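Dillico Hand Gripper Kit: Two Months of Use

By Kenta Kamata

Reviewed: hand-held gripper pair with marker cards, foam-lined case and desktop software

I run a small shop that sets up pick-and-place cells for food packers and a few parts distributors. Last year we started training some of our arms from recorded demonstrations. A person does the job by hand with a gripper that has a camera on it, you collect enough good runs, and the arm learns from those. The hard part is getting good runs, and that depends a lot on the tool in your hand.

We had been using the Molis, which we bought used. It works, but it is heavy at the front and the trigger is stiff. In January we ordered the Dillico kit through Sedgwick, our regular supplier. It has been in use most working days for two months, which is enough to say what I like and what I would change.

What you get

The kit has two grippers, four spare finger pads, printed marker cards, two charging cables and a hard case. There is a paper quick-start sheet and a longer manual you have to download. The sheet is fine. The manual has a section on calibration that was clearly written for an older version, and two of the menu names in it no longer exist. Support sent me a corrected page the next day, but it was still not in the download when I checked last week.

The price was just under 2,000 dollars for the pair. Shipping was extra.

Setup

The first gripper was recording 50 minutes after I opened the case. The second took longer. It would not pair until I updated it over the cable, and the software gave no hint that an update was the problem. If yours will not pair, do the update first.

Calibration is done with the marker cards. You hold the gripper at a few distances, follow the prompts and wait. I redo it every morning, and after any drop. There is a reminder for this in the settings, turned off by default. Turn it on.

Handling

This is the best part of the kit. The shell is smooth and rounded, the balance point sits right over the hand, and my wrist was not sore at the end of a long session. With the Molis I took a break every half hour. The trigger travel is short and even, and you can stop partway and hold there without your finger shaking.

One of our people has small hands and had trouble reaching the record button without shifting her grip. You can move that function to a foot pedal, sold separately. We used a pedal we already had and it worked without any special driver.

Finger pads

The pads are black rubber and come to a narrow notch. They are good on small, light items and on anything with an edge. They are less good on flat things lying flush on a table, such as a card or a thin lid, where you end up dragging the item to the edge to get under it. I would like to see a thinner pad offered for that.

Wear has been reasonable. I changed one pair after 19 sessions because one side had started to round over at the tip. The swap takes a small hex key that is not in the case.

Laser line

I did not expect to care about the green aiming line, and now I would not want to work without it. It runs up from between the pads and falls on whatever you are pointed at, so you can line up before you close in. New people make fewer crooked approaches with it on. On a pale tabletop under bright ceiling lights I can still see it fine.

The line does show up in the recordings. You can switch it off from the software, and we now do this for final runs, after people have had some practice with it on. A switch on the gripper itself would be much better. Walking back to the computer between runs gets old.

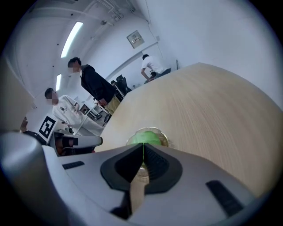
Lining up on a small green item in a clear container, laser on.

Camera view

The view is very wide. You get the pads, the item, most of the table and a good part of the room, with a lot of bend toward the edges. For training this is useful, as the software has more to track against. It also means anyone nearby ends up in the recording. The face blur in the export menu has been reliable for us, but it is slow, and I leave it to run overnight.

Battery and software

I get 135 minutes from a full charge with the laser on. That is a little short of a morning's work, so plan on a top-up at the break. The battery is built in and cannot be swapped.

The software is plain and mostly stable. It crashed twice, both times while exporting a large batch, and no recordings were lost. Sorting good runs from bad ones is slower than it should be because you have to open each one. Nomell's program lets you mark a run as bad while it plays, and I miss that here.

Who should buy it

If you record demonstrations every week, the handling alone is worth the money. If you only need a short project done, I would look for a used Molis and put up with the trigger.

Good: balance, trigger, laser line, easy calibration
Not so good: fixed battery, outdated manual, no laser switch on the body, slow sorting

Rating: 4 out of 5

We have kept both grippers and have a second set of pads on order from Sedgwick. I will add a note when the thinner pads come out, if they do.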